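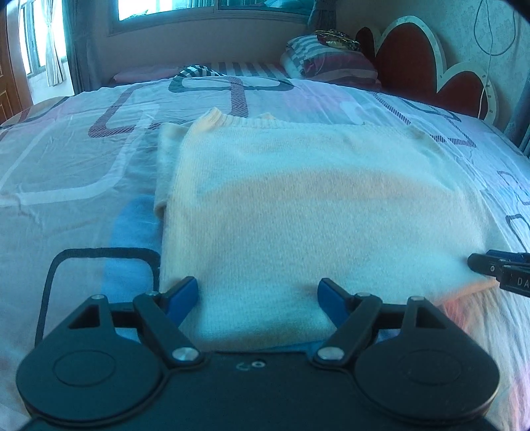 4.2 Internal inspection and the rotation of directors

The second group of cases concerns directors who were moved from one public company to another before any inspection was opened. In the register compiled by Meesuk there are 826 decisions by internal inspection offices, and in 50 of them the person under inquiry had changed company in the year before the decision. We read these 50 files in full. The remaining files were used only for the background tables in the previous section.

It is often assumed that rotation makes corruption more difficult, as a new director has no old friends among the suppliers. Our reading of the files gives only partial support to this view. In the Werkdale water company the new director brought his own purchasing manager with him, and within one season the contracts for pipes and meters were given to Lerkley, a firm which had served both men in their former posts. The inspection office at Werkdale did notice the change of supplier. It had, however, no right to ask for documents from the former company, and its request for such a right was left without answer until October. 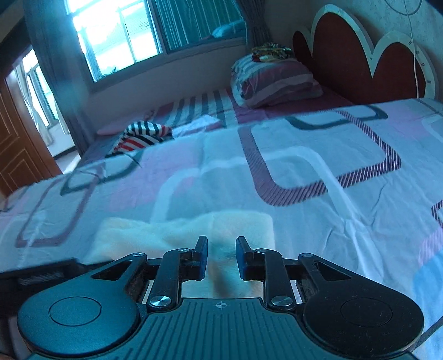 A different pattern appears at Cendine, the regional telephone operator. There the director was rotated alone and the purchasing department stayed as it was. The complaints in this file come from below, mostly from clerks who were asked to sign for deliveries they had not received. Ekkachai Meesuk, who interviewed 9 of these clerks, notes that 6 had first spoken to their direct superior and had been advised to wait. We have no means to know how many others waited and then said nothing. For this reason the number of complaints in a file should be read with caution, and we do not use it as a measure of misconduct.

The legal position of the inspection office also differs between the two companies. At Cendine the office reports to the owner, that is, to the regional council. At Werkdale it reports to the board, whose chairman is appointed on the proposal of the director. Nyberg, the holding company for the port and the bus lines, has a mixed arrangement under which serious cases go to the council and minor ones to the board. The rule does not say who decides whether a case is serious. 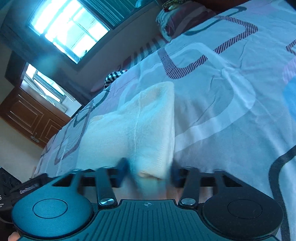
Figure 3. Finger tips of the gripper at the lower corner of a folded white towel.

The consequences of this gap can be seen in the dates of the Nyberg decisions. Cases sent to the council were closed more slowly, but they ended more often in dismissal. Cases kept by the board ended as a rule in a written warning, also where the sums were similar. We return to the question of sums in Section 5, where the three companies are compared by type of contract.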